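Chapter 5
Two Legs, One Tie: How Knockout Football Is Decided

Most of us learn the rules of a two-legged tie the way we learn the words to a hymn, by standing next to someone who already knows them. You go along to the first match, your side loses by a goal, and on the walk back a stranger tells you cheerfully that it is only half-time. It takes a while to see what he means! In this chapter we shall go through it slowly, beginning with a tie between two small clubs, Plirnbridge and Craddock, which we shall come back to more than once before we have finished.

The first leg was played at Plirnbridge on a Wednesday evening in front of 870 people, and the home side won it 2–1. The return at Craddock drew 800, and Craddock won that one 1–0. Add the goals together and you have two apiece — a level aggregate score, and a good many cold spectators wondering what would happen next.

Under the older rule, which many readers will remember with either fondness or a shudder, the goal Craddock scored at Plirnbridge would have settled the matter. Away goals were used to separate sides who finished level, and Craddock had one where Plirnbridge had none. The competition in our example had dropped that rule, so the two teams played extra time and then, when neither could score, went to penalties. Craddock won the shoot-out 5–4. 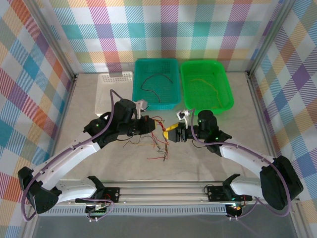
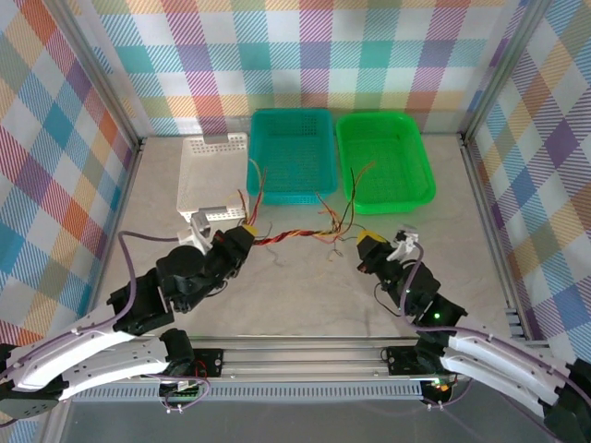
Alcides Tamayo thought the old rule was the kinder one, and said so at some length: a visiting side that had travelled all day and pinched a goal ought to have something to show for it, and he had seen far too many ties drift towards penalties with both teams too tired to run. His view is widely shared, and you may well hold it yourself by the end of the chapter.

Against it we should set the experience of Galton, who went to Grultosville for a first leg and were so anxious to keep the home side quiet that they hardly crossed the halfway line for the last 14 minutes. Grultosville, for their part, were terrified of letting in a goal on their own ground, and they sat back as well. It finished 0–0, and a duller evening would be hard to find.

5.1 The aggregate score

We begin with the adding up. The aggregate score is the total of each side's goals over both legs, including any scored in extra time but leaving out the kicks in a penalty shoot-out.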